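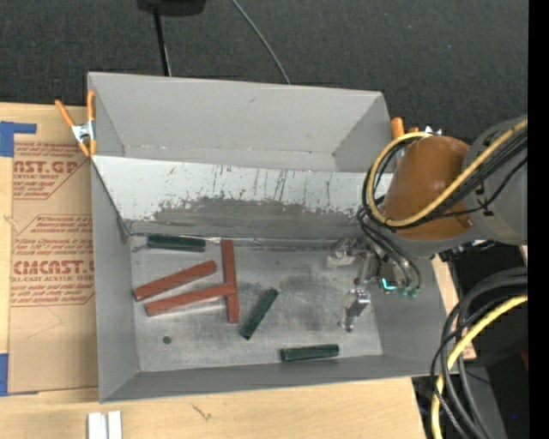
Grellside packaging plant to stay open after county approves water deal

GRELLSIDE — The Oltar packaging plant on the north side of town will stay open for at least nine more years under a water and sewer agreement approved by the county in February.

The 5-2 vote ended months of talks over who would pay to replace the aging main along Godoy Road. The line serves the plant and the houses east of the rail crossing, and it broke twice last winter. Both breaks left homes on the east side without water overnight and shut down work at Oltar for a full shift.

Under the agreement, the county will replace 857 feet of pipe between the crossing and the plant's south gate. Oltar will pay half the cost through a monthly charge added to its water bill. In return, the company has agreed to keep its lease on the building and to keep at least 172 full-time jobs there while the deal is in effect.

If the number of jobs falls below that level for more than six months, the company will have to pay the rest of its share at once.

Oltar packs dry foods and household goods for other companies. It moved into the building after a furniture maker left and is now the largest private employer in Grellside. The company told the county last fall that it was looking at sites in two other states and named the water line as its main concern.

In a written statement, the company said it was pleased with the vote and had stopped its search for another site. It said it expects to fill 51 new positions by the end of the year, most of them on the evening shift. Starting pay for those jobs has not been announced.

Several Godoy Road residents spoke against an earlier version of the plan at a hearing in January. That version would have closed the road to through traffic during the work and would have put part of the cost on household bills. Both items were dropped before the final vote. One lane will now stay open, with flaggers at the rail crossing during the day, and rates for homes will not change as a result of the project.

The two members who voted no said they supported the new pipe but did not want the county tied to a single company for that long. One of them asked that the job numbers be reported every three months instead of once a year. That change was added before the vote and passed without objection.

The work will be done by Numumora, a contractor that rebuilt the pump station behind the high school two years ago. Crews will start at the crossing and move north. Digging is set to begin once the ground thaws and should be finished before school starts in the fall, according to the schedule attached to the agreement.

Work hours will be from 7 a.m. to 5 p.m. Water will be shut off for short periods while houses are moved to the new line, and notices will be left on doors the day before. Driveways will be blocked for no more than one day each, and residents who need access during that time can call the public works office to arrange it.

Trucks going to and from the plant will use the west entrance until the job is done. The school bus stop at the corner of Godoy Road and Mill Street will move one block south for the rest of the spring term.

A copy of the agreement and a map of the work area are available at the county building and at the Grellside library.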